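[plarnetti-floor] Re: The long table before the Alau meeting
From: Nokuthula Msimang
To: plarnetti-floor list

Hi all,

Thanks for the replies to my note about the long table. There were 3, and one of them was an out-of-office. The state of play, for those who have been walking past it with their eyes averted:

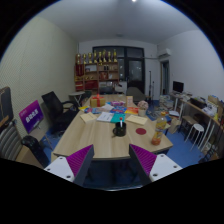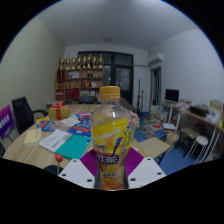

The long table, both times. The second one has the bottle with 红茶 on the label up front.

I'll answer the quoted bits below in order.

> I don't see why the whole table has to be cleared. Most of that
> is the Shabalala material and it was put there on purpose, in a
> row, so that it could be found. If it goes in the cupboard it
> will be the last we see of it until February.

I accept that there is a row. I can even admire it: envelope, sheet, folder, envelope. My trouble is with what has gathered behind the row, where the booklets and magazines have begun sharing a bed. If the Shabalala material is the tan envelopes and the teal folder, tell me and they can stay together in one tray at the window end. If it is also the blue and red packets, they can go in the same tray. If it includes the pinkish crumpled thing in among them, I would like that in writing.

The cupboard point is fair. I have been in the cupboard. The Ultix catalogues are still in there from two desks ago, all 18 of them, and I'm not proposing to add to the sediment. Tray, labelled, on the shelf beside the printer. Anything that doesn't fit in the tray goes home with the person who loves it.

> The drinks are not mine. I only drink water. Could people please
> stop asking me about the drinks.

Noted, and I'm sorry about the sticky note. Whoever's drink is by the flowers, please collect it, drink it or tip it out and put the bottle in the recycling. It had a perfectly good red coaster close by and was standing on the bare wood, which I mention for the benefit of those who signed for the coasters. We paid for a set. They came out of the same 142 dollars as the kettle, and I would like to see one of them working.

On the subject of 红茶: I told two people last week that it meant "red tea", which is what the characters say, and was corrected by a third, because it's what English speakers call black tea. I withdraw my remarks.

> Are the flowers staying? I think they make the room look less
> like somewhere you get told off.

The flowers are staying. I wouldn't dare. The little white pot can live in the middle of the table, a bit further from the edge, where a sleeve is less likely to take it out. The same goes for the black cup with the pen, although could its keeper please go through it and try each pen on a piece of scrap. I'm asking for the ones that write. A pen with a cheerful cap is still only a pen.

> What's in the present?

I don't know, and I haven't shaken it. It has a red ribbon and a bow and it's sitting at the back of the papers looking expectant. If it's for someone on this list, please give it to them. If it's for the Alau people, it should be at the front desk with a card on it. There is a pale pink card standing on the table as well, and if those two belong together then I suggest they be introduced.

> I can do the chairs if someone else does the papers.

Bless you, yes please. The black mesh one needs to be tucked in and the striped one brought up off the wall side if we're short of seats. Leave the purple sign where it is, it was a nuisance to get upright. The small white folding table at the back can take the cups and the kettle, so please don't let anyone park magazines on it in the meantime. I know how this floor feels about a free horizontal surface.

So, by 3 in the afternoon on the day before:

Papers and folders: sorted into the tray by whoever put them there.
Booklets and magazines: take what you want. What remains goes in the paper bin, favourites included.
Drinks: gone.
Gift box: claimed, or at the front desk.
Crumbs: I'll do the crumbs. I have the good cloth.

If you can't get to your pile in time, reply to me and not to the whole list. The last thread about this table reached 300 messages if you count the ones about whether to have a thread.

Nokuthula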